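Washing up in a small kitchen, quick tips

3 min read
Last updated: November

Moved to a flat with no dishwasher and a sink the size of a shoebox. Some stuff I worked out, in no order.

Scrape first. Always. A silicone spatula gets more off than a fork does, and the drain will thank you.

Glasses go first, then silverware, then plates, pans dead last. Change the water before the pans. Yes even if it still looks ok.
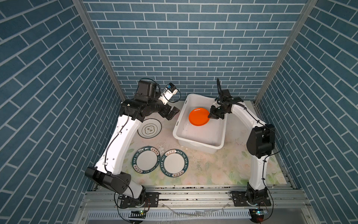 Egg and oatmeal want cold water. Hot sets them like glue. Burnt rice: spoonful of baking soda, inch of water, simmer ten minutes, leave it overnite.

Sponges. Mine go in the trash every couple of weeks. Brushes last longer and dry faster, so I've mostly switched. Stand them bristles up.

Tea stains in mugs, damp cloth and a pinch of baking soda. Rub, rinse, done. Don't do this on anything with gold trim!

Hand-painted dishes and metallic rims get lukewarm water and a soft cloth, nothing scratchy. Also keep them away from the heavy pots. A plastic basin is kinder to them than a steel sink, fewer chips.

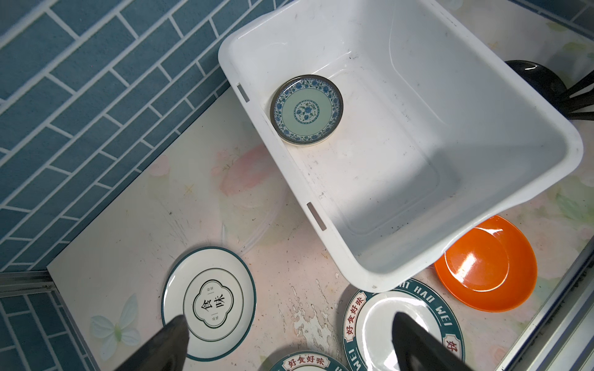 Small blue-and-white dish in a plastic basin.

Scuffed up basin? Baking soda paste, leave it for 15 mins, wipe. Takes off the gray marks, won't do a thing for deep scratches.

Wooden spoons: never soak. Wash, dry, bit of mineral oil when they look chalky.

Dish towels need a hot wash and no fabric softener, it makes them usless at drying. Got more tips on towels coming when I get a minute.

Get the Burora newsletter. Join 3245 readers. Unsubscribe any time.

This site uses cookies. Accept / Manage settings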